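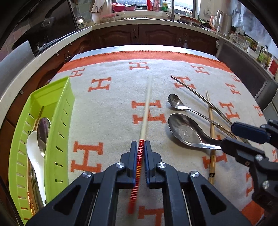 The open kitchen day at Gillby started at ten, and I got there early enough to find a place to park on the street. I paid two dollars at the door and Dilani Nanayakkara wrote my name on a sticker. The first stop was the sorting table, which had a cream cloth with big orange H's printed all over it. Spoons and chopsticks were lying out on the right side, and a lime-green plastic caddy stood on the left with a white ceramic spoon in it. I have the same kind of caddy at home in gray, and mine cracked in the first year.

Dilani went over how they put utensils away after a shared meal. Chopsticks get matched by color and length before they go back, and ceramic spoons are kept apart from the heavy metal ones. She said most of the chips they see come from ladles dropped on top. The talk was longer than the schedule allowed for, and the group behind us had to wait in the hall.

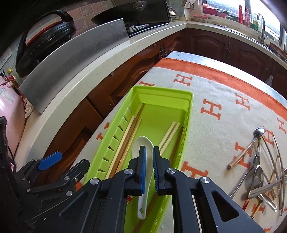
After that we were free to look at the cooking side. Obaidul Weerasinghe answered questions about the stove and the counters. He said the remodel took 60 days and that the kitchen now gets used for classes most evenings in October. I asked about the cabinets, which are dark carved wood, and he told me they were kept from the old kitchen and only got new hinges.

Lunch was rice and two vegetable dishes, served in the next room. Portions were small but you could go back. There is no elevator, and the restroom is down a flight of stairs. The sign-up sheet for the knife class was full by the time I left, so I put my name on the waiting list.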